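Chapter 7
Writing Surfaces: Whiteboards and Their Care

What this chapter covers

7.1 How a whiteboard is built
7.2 Marker ink and why it comes off
7.3 Erasing
7.4 Edges and frames
7.5 Cleaning products
7.6 Keeping a record

Terms to know: carrier, ghosting, release agent, nap, frame, substrate

Chapter 6 dealt with desks and work tables. Those surfaces get wiped because things are spilled on them. A whiteboard is different in that people put marks on it on purpose and expect to take them off again many times a day. Most of the complaints a cleaning supervisor hears about whiteboards come down to marks that did not leave, or that left a gray haze behind.

The training school at Briltesthorpe has 96 boards in its classrooms and workshops. They are a mixed lot, bought over many years, and several of the examples in this chapter come from the maintenance log kept there by Győző Bognár. When the log was last totaled in December it held 3,913 entries. Of these, 1,001 concerned old ink that a dry eraser would not remove.

7.1 How a whiteboard is built

A whiteboard has a writing surface, a core behind it, and usually a frame. The writing surface may be painted steel, enameled steel, glass, or a plastic film. The core gives stiffness and keeps the board flat. The frame covers the cut edges and holds the layers together.

The writing surface has to be smooth and closed. If it has pores or scratches, ink settles in them and an eraser passes over the top. An old painted board may look fine from the doorway and still be full of fine scratches. To check, stand at one side and look along the board toward a lamp or window. On a sound surface the reflection has an even edge. Over worn patches it goes dull or breaks up.

Boards are hung on walls, put on stands, or laid flat on a table. A board lying flat collects dust much faster than one that is upright. It should be dusted before anyone writes on it, as grit under an eraser will scratch the finish.

7.2 Marker ink and why it comes off

Dry-erase ink is made of color, a liquid carrier, and a release agent. The carrier is usually an alcohol. It dries off within seconds and leaves the color sitting on the board. The release agent is an oily substance that keeps the color from gripping the surface, so the dry line can be rubbed away.

Permanent marker has a resin where dry-erase marker has the release agent. The resin holds the color down. Fresh dry-erase ink written over a permanent line will often soften it, and the two can then be wiped off together. Try this before reaching for a stronger product.

Time matters too. A line that is wiped the same day comes away in one or two strokes. A line left for weeks loses its oil and begins to stick. The faint mark that remains after wiping is called ghosting. Red and green inks were the worst for it at Briltesthorpe, according to the log, though the markers there came from more than one supplier.

7.3 Erasing

A felt or foam eraser picks up dry color in its nap. Once the nap is full, the eraser starts putting color back. You will notice this as a smear that follows the stroke.

Hold the eraser so that its whole face meets the board. Begin at the top of the writing and work down, using straight strokes that overlap a little. Do not scrub in circles. Turn the eraser or change it when it starts to smear. Dust from a dirty eraser should be knocked out outdoors or taken up with a vacuum, and felt pads that can be peeled off should be replaced on a schedule.

One pass is often not enough. A line may turn pale and broken at first, with gaps where the color has lifted and thin streaks where it has not. Go over it again with a clean part of the eraser before deciding that a liquid is needed. 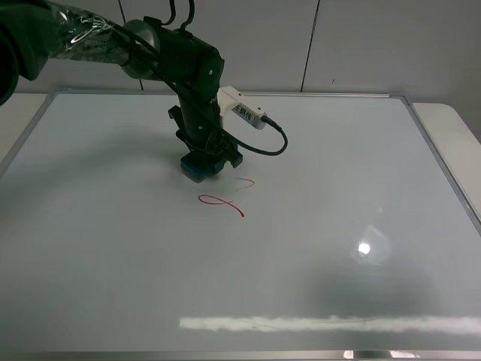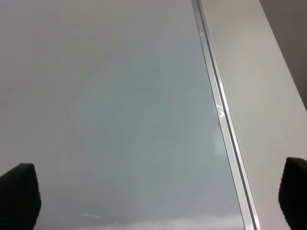
Figures 7.1 and 7.2. A glossy board with a metal strip along its edge. Figure 7.1 also shows red marker and a dark blue eraser.

7.4 Edges and frames

Most frames are aluminum, cut from a long strip and joined at the corners. The strip laps over the writing surface, and there is a narrow line where the two meet. Eraser dust and dried cleaner gather in that line. Left alone, the dust turns dark and gets dragged back across the board by the next damp cloth.

Clean the frame first. Run a dry brush along the joint, then a barely damp cloth folded to a thin edge. Dry it at once. Liquid that gets behind the frame can reach the core, and a fiberboard core will swell. A swollen core shows up as a raised band near the edge of the board, and it cannot be repaired.

7.5 Cleaning products

Three products are in use at the school. Lustura is a ready-mixed spray for weekly cleaning. Katona is a stronger liquid kept for ghosting and for permanent marker. Fusum is a conditioner, applied to older painted boards after Katona has been used on them. A bottle of Katona holds 400 milliliters and should be stored upright in a closed cabinet.

For weekly cleaning:

1. Erase the board dry.
2. Brush out the frame.
3. Spray Lustura onto a cloth. Do not spray the board.
4. Wipe from top to bottom.
5. Wipe again with a cloth dampened in plain water.
6. Dry with a third cloth and leave the board unused for five minutes.

Step 5 is the one most often skipped. Cleaner left on the surface makes the next day's ink bead or stick.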